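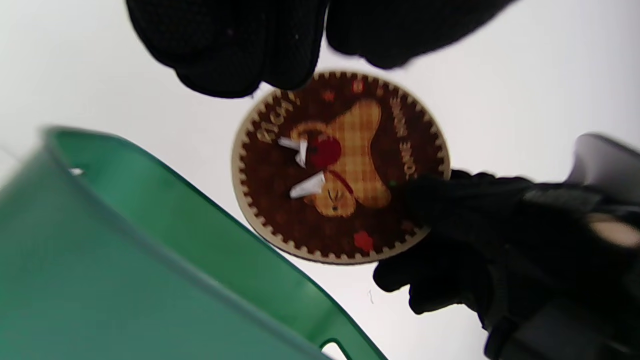 3. Faire l'inventaire de la maison avec Narnen

Bon, le compte est créé, le mot de passe est noté quelque part (si, si, notez-le !), on peut attaquer le vrai travail. Chez moi l'inventaire complet compte 1 035 fiches, mais je vous rassure tout de suite, j'ai commencé par un seul placard et j'étais déjà très contente.

3.1 Créer les pièces

1. Ouvrez le menu Lieux et touchez le petit plus en haut à droite.
2. Donnez un nom court à chaque pièce. J'avais écrit « Chambre du fond côté jardin » et sur l'étiquette imprimée il ne restait que « Chambre du fo », donc maintenant c'est « Fond » et tout le monde comprend.
3. Ajoutez les meubles à l'intérieur des pièces, puis les boîtes à l'intérieur des meubles. On peut descendre jusqu'à cinq niveaux, je n'en ai jamais utilisé plus de trois.

Attention : si vous supprimez une pièce, toutes ses fiches partent avec. Déplacez-les d'abord ! J'ai perdu 43 fiches de vaisselle comme ça, et j'ai tout ressaisi un soir de juin en râlant. 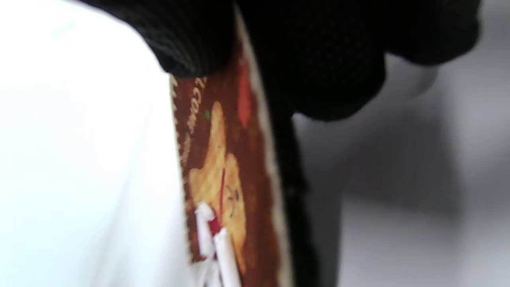

4. Revenez à l'écran d'accueil et vérifiez que le compteur affiche bien toutes vos pièces. S'il en manque une, tirez la liste vers le bas pour l'actualiser.

3.2 Ajouter les objets

1. Touchez Nouvelle fiche, puis choisissez une catégorie. Pour les petites choses (linge de table, dessous de verre, boîtes de cuisine), je mets tout dans « Maison » et je précise avec des mots-clés.
2. Remplissez le nom et le lieu. Le reste est facultatif, même si l'appli insiste un peu.
3. Pour les objets de valeur, ajoutez le prix d'achat et la facture en pièce jointe. Votre assureur vous dira merci.
4. Enregistrez. La fiche apparaît tout en haut de la liste.

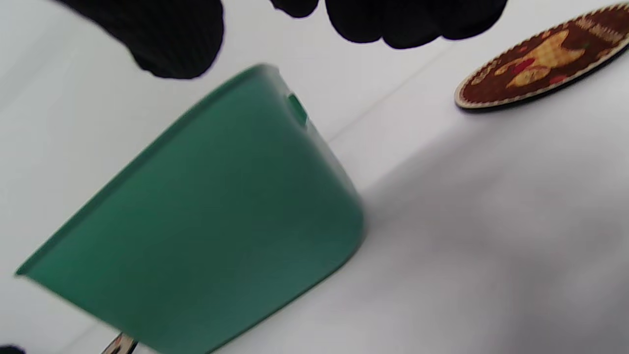
Grand contenant vert en plastique, catégorie « Maison ».

Note : les champs Marque et Modèle acceptent 900 caractères, largement de quoi recopier une notice. Je m'en sers aussi pour les pièces de rechange, par exemple la référence des joints de mon vieil autocuiseur Jiltinen.

3.3 Imprimer les étiquettes

1. Branchez l'imprimante avant d'ouvrir l'application. Dans l'autre sens, la mienne (une Romdale) reste introuvable.
2. Dans Réglages, choisissez le format du rouleau, puis lancez une étiquette d'essai.
3. Si le texte sort décalé, baissez la marge gauche d'un cran et recommencez.

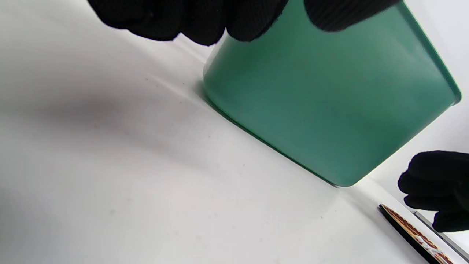

4. Quand l'essai vous plaît, cochez les fiches voulues et touchez Imprimer la sélection. Allez-y par petits paquets, dix ou douze à la fois, sinon la file d'attente se bloque et il faut tout relancer.

Attention : ne tirez pas sur le rouleau pendant l'impression, même s'il a l'air coincé. Appuyez sur Pause et ouvrez le capot.

Merci à Wouter Kuipers pour l'astuce de la marge. Section mise à jour le 11 avril 2021. La sauvegarde et le partage avec la famille sont expliqués dans la section 4.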